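20th November. Notes for the session on gift and hospitality registers. Speaker: Zinash Gebremichael. Slides by Natnael Assefa.

**Opening (slide 1)**

Scope is public bodies only. Elected members are covered by a separate code, so park any questions on them until the end.

Define the terms early. A gift is anything of value accepted without full payment. Hospitality is food, travel, lodging or event entry. The two go in one register under separate codes.

**What the review looked at (slides 2 to 4)**

- 214 register entries, all from the Dusby district offices.
- Entries were read against diaries and expense claims for the same staff.
- Offers that were turned down were included where a record existed.

Main finding: declined offers are badly under-recorded. The rule asks for them. Most line managers we spoke to thought it covered accepted items only. Read the rule aloud here, slowly.

Second finding: the value field. People enter what they guess the item cost. The guidance says retail price on the day it was offered. Show the before and after versions of the form.

**Deadlines and penalties (slide 5)**

Entries are due within 72 hours of the offer. Late entries are still accepted but must carry a reason. The penalty ceiling is up to 2,000 per breach, and it applies to the person, never the office. Expect a question on shared gifts. Answer: one entry per recipient, value split evenly, cross-reference in the notes field.

**Case: Arsenault tender (slide 6)**

Keep this short. Six staff attended a supplier dinner in June while bids were open. Each one declared it. The ethics officer was not told the supplier was a bidder, and the form had no box for that. The new form does. Do not speculate on the award.

**Storage and access (slide 7)** 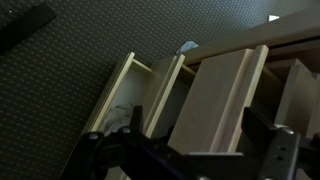
Paper entries remain valid until the online register, built on Onero, is live in every office. Each office needs one named holder for the paper file and one deputy. Signed originals must be kept under lock when the holder is away from the desk. Drawers standing open, as in the pale-wood cabinet on the slide, would be marked as a fail on inspection if register papers were kept in them. Copies made for audit are logged out and logged back in by the holder.

Move on to Trotetti. They publish their register quarterly with home addresses removed, and we recommend the same layout. Handout has the column list.

**Questions**

Retention period: refer to the written guidance. Family members: covered where the offer is linked to the post. Former staff: take names and reply by email.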